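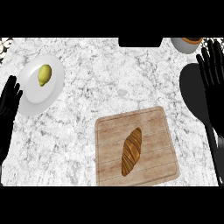
양손 원격조작 시연 갤러리: 주방 조리대 과제

Drasix 조작학습 파트에서 진행 중인 양손 원격조작 시연 수집 작업을 정리한 페이지다. 조작자가 장갑형 입력 장치를 착용하고 손을 움직이면 시뮬레이터 안의 좌우 로봇 손이 그 동작을 따라간다. 기록된 궤적은 모방학습 정책의 학습 데이터로 쓰인다. 시뮬레이션 환경은 Steladon, 손 자세 리타기팅은 Takon 모듈을 사용한다. 과제 정의와 성공 판정 기준은 내부 문서 Žukauskas 규격을 따른다.

조리대 과제, 헤드 시점
흰색과 회색이 섞인 대리석 상판. 왼쪽 위 둥근 흰 접시에 레몬, 오른쪽 아래 사각 나무 도마에 크루아상. 양손 모두 빈 상태로 펴져 있다.
렌더링 화면이며 실물 촬영이 아니다. 오른손 왼편 상판에 그림자가 넓게 진다.

과제 구성
조리대 과제군은 물체를 한 받침에서 다른 받침으로 옮기는 동작을 기본 단위로 한다. 지시문은 한 문장으로 주어지고, 조작자는 시작 신호 이후 지시문에 나온 물체만 다룬다. 지시문에 없는 물체를 건드려 위치가 바뀌면 해당 에피소드는 폐기한다. 받침의 위치와 방향은 에피소드마다 무작위로 바뀌며, 물체는 받침 위에 놓인 상태로 생성된다.

이번 묶음에서 채택된 에피소드는 67개다. 지시문은 6종이고, 조작자는 3명이 교대로 참여했다. 한 에피소드의 조작 시간은 약 3분을 상한으로 두었다. 상한을 넘기면 기록은 남기되 학습용 목록에서는 뺀다.

조작 절차
조작자는 먼저 양손을 편 자세로 두고 입력 장치의 영점을 맞춘다. 손가락 길이 보정은 조작자별 프로필에서 불러온다. 영점이 맞지 않은 채 시작하면 엄지 대향 각도가 틀어지고, 작은 물체를 쥘 때 손끝 접촉점이 어긋난다. 접근 구간에서는 손목 자세를 먼저 정하고 손가락은 나중에 닫는다. 두 동작을 동시에 하면 궤적이 짧아지지만 학습된 정책의 파지 실패가 늘었다.

레몬처럼 한쪽 끝이 뾰족한 타원형 물체는 장축을 가로질러 잡는다. 끝부분을 집으면 들어 올리는 도중 회전한다. 크루아상은 가운데 굵은 부분을 위에서 감싸 쥔다. 시뮬레이터에서는 강체로 처리하므로 눌림은 재현되지 않는다. 실제 빵을 다룰 때의 힘 조절은 이 데이터로 학습할 수 없고, 별도의 실기 시연이 필요하다.

과제에 쓰지 않는 손은 작업 영역 바깥쪽에 둔다. 완전히 정지시킬 필요는 없다. 다만 반대쪽 손의 경로를 가로지르거나 헤드 카메라와 대상 물체 사이에 들어오면 가림 구간으로 표시된다. 접시 가장자리에 손끝이 겹쳐 보이는 정도는 허용한다. 대상 물체가 가려지는 경우는 검수자가 구간 길이를 보고 판단한다.

기록 항목
헤드 카메라 영상, 양팔 관절각, 손가락 관절각, 손목의 6자유도 자세, 물체 자세, 지시문 텍스트를 같은 시간축에 저장한다. 손가락 관절각은 리타기팅 이전 값과 이후 값을 모두 남긴다. 리타기팅 설정이 바뀌었을 때 원본 입력에서 다시 계산하기 위한 조치다. 접촉력은 시뮬레이터 출력값을 그대로 저장하며 학습 입력에는 넣지 않는다.

검수
검수는 재생 방식으로 한다. 저장된 관절 명령을 같은 초기 상태에 다시 넣고, 물체의 최종 자세가 원본과 허용 오차 안에서 일치하는지 확인한다. 일치하지 않으면 접촉 구간을 따로 재생해 원인을 분류한다. 지금까지의 불일치는 대부분 물체를 놓는 순간에 생겼다. 손가락이 완전히 떨어지기 전에 손목을 들면 물체가 끌려 올라갔다가 받침 가장자리로 떨어지는 경우가 많다.

배경 재질과 조명은 수집 이후 렌더링 단계에서 교체할 수 있다. 관절 궤적은 그대로 두고 영상만 다시 만들며, 이렇게 만든 영상은 원본과 다른 목록에 등록한다. 원본 에피소드와 파생 영상을 학습용과 평가용으로 나누어 넣지 않는다.

남은 작업
컵이 포함된 지시문은 아직 수집 목록에 없다. 컵 입구 쪽 충돌 형상을 수정한 뒤 시험 에피소드를 먼저 기록한다. 검수 결과는 매주 금요일 과제 목록에 반영한다.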